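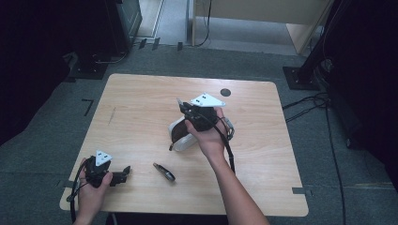
Filed under: Workshop, Money, Robots

Last updated: 05/06/2022

I said in March that I would write up what the gripper setup costs once I had all the receipts in one folder. I now have most of them. Two are still missing, both for cables, and I've put those in from memory.

The short version is that the grippers were the part I planned for and everything around them was the part I didn't. I had a line in the budget for a pair of hand-held grippers and a line that said "misc." The misc line was 100 dollars. It was gone before the second gripper was unpacked.

Grippers first. I looked at two makers, Clultix and Omutari. The Omutari pair was cheaper to buy but the fingers come as one piece with the jaw, so a damaged finger means a new jaw and a wait for shipping. With Clultix you undo the screws and swap the finger. I went with Clultix. A set of spare fingers is 200 dollars, which seemed like a lot for a few dark blocks, and I left it out of the first order. I should have put it in. Ordering it later meant paying shipping twice and a customs fee I hadn't thought of.

If you're pricing a pair for yourself, ask what the fingers cost before you ask what the grippers cost. You buy the grippers once. The fingers get pressed into tables, dropped, closed on things they shouldn't be closed on, and so on. I now keep a yearly figure for them in the spreadsheet, same as I would for saw blades.

The table took me longer to decide on than the grippers did. I wanted a plain light top, rounded corners, and a hole for cables so I could keep the option of running something up through the middle. I tried to talk myself into a proper workbench from Ekström, and they do make a good one, with a steel frame and a height crank. It was well outside what I had. I bought the Bundska table instead for 207 dollars, delivered, and put the difference toward stands.

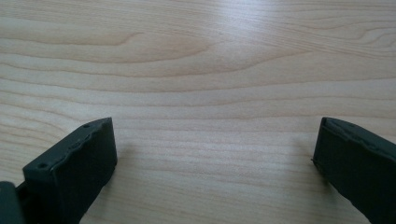 My one complaint about the Bundska is the finish. It has a slight sheen, so the overhead lights come back at you off the top. I asked for a sample of their matte version and was told they don't send samples. A mat would fix it for very little money, but a mat moves when you push against it, and then I'd be paying for something to hold the mat down. For now I've left the top bare and written "lighting" in next year's column with a question mark.

Cables are the other thing. Each gripper has its own, and the stands have theirs, and every one of them has to get across the floor to somewhere. I bought the lengths that the data sheets suggested. Those lengths are right if you stand still. If you want to reach the far side of the table with one hand while the other stays near the front corner, you need more slack, and then you need somewhere for the slack to go. I've spent over 200 dollars on cable so far and I would not call it finished. Buy one long one, work with it for a week, and then order the rest.

Floor tape I had already. It's worth putting in the budget anyway if you don't, because moving the table by a hand's width and not noticing will cost you an afternoon. Mark the floor the day the table goes in.

Things I left off the list on purpose:

A second table. I'd like one, but the room won't take it and I'd only pile things on it.

A case for the grippers. They live on a shelf with a towel under them. If I start taking them anywhere I'll think again.

The extended warranty from Clultix. It covers the body and not the fingers, and I went through the terms twice to be sure of that. I may regret this one.

On small objects to pick up, I budgeted nothing and that has been fine. Whatever is in the house works. The only rule I have is that it should be something I don't mind scratching.

For next year the order is spare fingers first, then the rest of the cable, then lights if there's anything left. I'm also setting aside a bit each month for a replacement gripper so that it doesn't come as one big bill - I did that with the table saw and it was much easier to live with. The Ekström bench stays on the wish list. I check the price now and then and it hasn't gone down.

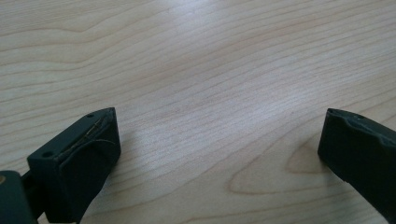
Both fingers over the Bundska top, nothing between them.

I've had a couple of emails asking for the spreadsheet. It has my address and card details in one tab, so I need to clean it up before I post it. When that's done I'll link it from this page and change the date at the top.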